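Home | Shop | Fit guide | FAQ | Contact

22 Mar 2026, by Imani Lyons

Can I machine wash my linen waistcoat?
I wouldn't! Mine goes to the cleaner's twice a year, and I sponge off marks in between.

Do you alter trousers bought elsewhere?
Yes, if there's cloth left in the hem – bring them to Latrice at the Liltau shop.

How long does a made-to-measure jacket take?
Around 2 months, a bit longer if you order in April (wedding season, sorry).

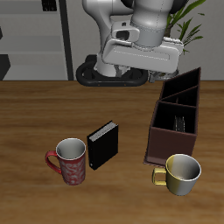

White arm over a wooden tabletop, with a green potted plant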